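Keeping a desk you can write at (when the desk is also the kitchen table)

I'm 30 pages into a thesis chapter that should be 42, and most of what I've learned this year has been about tables.
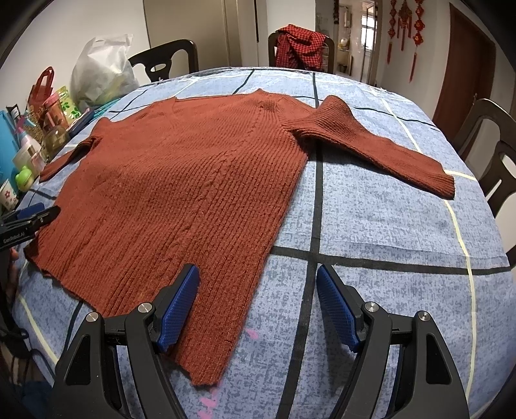
Mine does breakfast, mending, bills and then me, so the trick has been getting from one job to the next without losing an hour to it. A few things that have worked at our place:

Keep the whole study in one tub. Mine holds the laptop charger, two pens, sticky flags and whichever library book is overdue. If it doesn't fit in the tub, it lives on the shelf until I need it.

Wipe the table the night before. I used to do it in the morning and then I'd notice the stove, and then the grout, and there went my writing time!

Put a folded tea towel under the laptop if your table has a wobble. Cork from an old placemat is better for the leg itself. Cut it with kitchen scissors and glue it on with the table upside down.

Photocopies go in a dish rack. Noemí Palacios put me on to this one and I laughed at her, but the plate slots hold journal articles upright and you can see the titles. Mine's sorted by chapter, plus a slot at the back for things I'm pretending I'll read.

Tea stains on paper: blot, don't rub, then press the page between two sheets of baking paper under something heavy. I use the Quezada biography, all five hundred pages of it. The colour never comes out completely but the page dries flat.

Set the oven timer for about 30 minutes and stay put till it goes. Then hang out the washing, and come back for another round if the house is still quiet.

I'll do bookshelves in July, once I've found the spirit level.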